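Handheld gripper: fingers not closing evenly on thick fabric

skerketti
Posted December 14, 2022

We have two of the hand-held grippers for the clothes folding work. Unit 5 has started closing unevenly. The left finger gets to the middle first and the right one follows, so a padded jacket gets pulled sideways before it is held. Thin shirts are fine. I have swapped the ribbed pads and cleaned the joints. No change. Anything else to try before I strip it?

venano
How many cycles on it? Ours did this at 281 hours and it was pivot pin wear. Take the pads off, hold one arm still and rock the other. If you feel play at the outer pin, change all the pins on that side.

skerketti
366 hours by the log. There is a bit of play on the right, not much. I tested it again this morning on the quilted jacket, on the bed, going in from the hem with the fingers wide open.
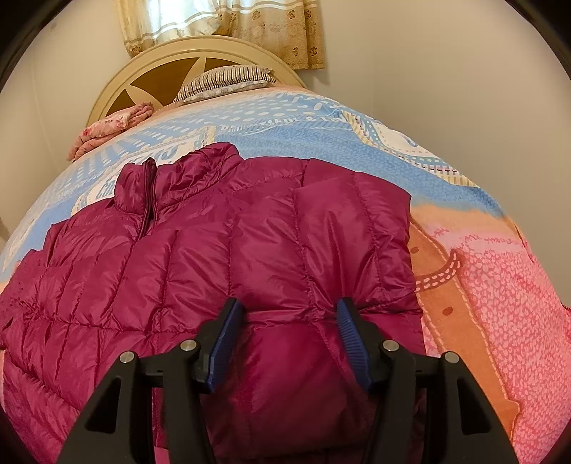 Same result on six tries out of six. If I go in slower it is a little better but still not even.

akinola_b
I wouldn't touch the pins yet. A bit of play is normal on these. Check the trigger linkage first, there is a grub screw that works loose. I did ours in September and it has been fine since.

venano
Disagree. A loose grub screw delays both fingers, not one.

akinola_b
Not if the link has slipped round on the shaft. Ours was one side only.

urano
Check the screw, it takes two minutes. If it's tight, do the pins. Don't grease them afterwards, it ends up on the fabric.

skerketti
Screw was tight. Pins ordered, will post when they are in.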